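We had both grippers from January onwards, the two-finger Cutel and the softer three-finger Edet, and I must admit we were rather fond of the Edet before we had measured anything at all (it looks so much friendlier!). To be fair to both, we wanted the same human movements behind every test, so we recorded ourselves doing ordinary kitchen jobs with the sensor glove and marker cube and gave each gripper the same 204 recordings to follow.

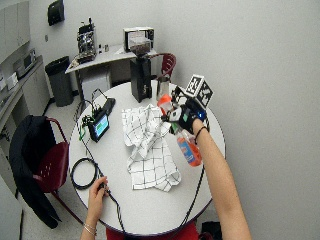

Figure 2. Glove recording for the spray bottle task, with the checked cloth on the table.

The spray bottle was the one we argued over most. The Cutel held it firmly but let it twist in 17 of its 30 tries, while the Edet kept it straight and then, rather sadly, couldn't squeeze the trigger properly. We would love to try longer fingertips on the Cutel next, if the Prirnthorpe workshop can spare us the printer.

Prorkness Student Projects | Contact us | Back to top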